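Talking buttercream with the baker at Bristen

I have driven past Bristen probably every week for 18 years and never once gone in. Silly, I know! It's a tiny bakery on the road to Jammont, and I only stopped because a friend's wedding was coming up and I'd been put in charge of asking about cakes.

The owner was rolling out dough when I walked in and didn't stop for most of our chat. "I can talk or I can stand still," she told me, "but I can't do both."

She started out at 6 in the morning on the bread counter at Kaewkla, a much bigger place, and hated it for the first three months. "I burned my arms, I burned the rolls, I cried in my car." So why stay? "They let me do the cakes on slow afternoons. I'd have swept the parking lot for that."

I asked what people get wrong when they order a wedding cake and she laughed out loud. Size, apparently. Couples come in wanting something enormous for a party of around forty, and she talks them down to two tiers (she loses money on this, she says, and sleeps fine). She also wishes folks would taste before they pick a color.

And fondant? I had to ask, I can't stand the stuff. "You and everybody's uncle," she said. She'll do it if you want it, but her own cake was plain buttercream with lemon inside, and her husband still brings it up every June.

We ended up ordering the lemon, by the way, and I left with a bag of rolls that didn't make it home.

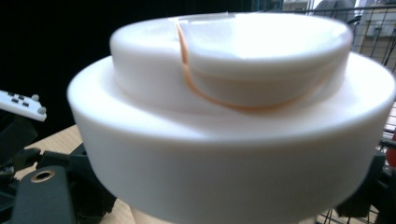 She's closed most of January, so if you're planning a winter wedding, call her well before the holidays and ask about the lemon.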